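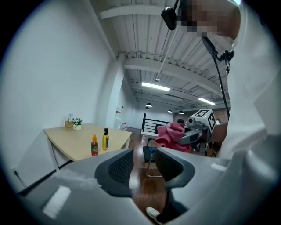 Our towel-folding work at Prendcombe has reached the stage where everybody has an opinion about it, so I thought it was time for a proper update. For those who joined after April: the idea is that a person does an ordinary household task by hand, wearing or holding the same sort of fingers the robot has, and the robot learns from the recordings. We work with a pair of hand-held grippers, one for each hand, and you very quickly find out how much your own fingers have been doing for you all your life. Take a pink towel hanging off one gripper in loose folds, with the other gripper still empty and open. You would think the next move was obvious, and yet four of us, asked to carry on from there, went for three different corners.

That difference of opinion has kept us busy for most of the month. Štefánia Malý, who set up the sessions, would like everyone to fold the same way, and she has written a very clear page on it (it is pinned up by the kettle if you haven't seen it). Jelle Dierckx would prefer that people fold as they do at home, within reason, so the robot meets a bit of variety before it meets a real laundry pile. I have a soft spot for both arguments, I must say, and we have settled on a mix for now – the first fold follows the page, and after that you may please yourself.

We have 300 recordings so far, and 99 of them come from Yuzuki Katayama, whose patience with a damp hand towel is a wonder to me. She passes on a tip for newcomers: slow down just before you close the fingers, and keep the gripper turned so that its camera can see the edge you're about to take. If you hurry that moment, the cloth bunches up and you spend the rest of the recording chasing it. Přemysl Hájek went back through his own early attempts with this in mind and asked us to leave 43 of them out of the training set, and it was good of him to say so before anybody else had to.

The first trial with the real arms took place over at Nunton, and I went along to watch. I'd love to report a neat stack of towels! What we got was a rather nice first fold, a long pause, and then a second fold that went off at an angle, like a napkin in a restaurant trying too hard. Anežka Charvát was delighted all the same, as the arms on the previous model had let go of the towel before they had folded anything. She thinks the pause comes from our own habit of stopping to look for the next corner, so please try to keep your hands moving, even if only a little.

New people are very welcome, and you don't need any experience beyond having folded a towel. A session takes around an hour with breaks, and the grippers do get heavy, so take the breaks. Bring a towel from home if you can spare one for a few weeks, thick or thin, any color – we have used ours so much that we could all draw the hems from memory. Put your name on the label first, and leave it with Štefánia.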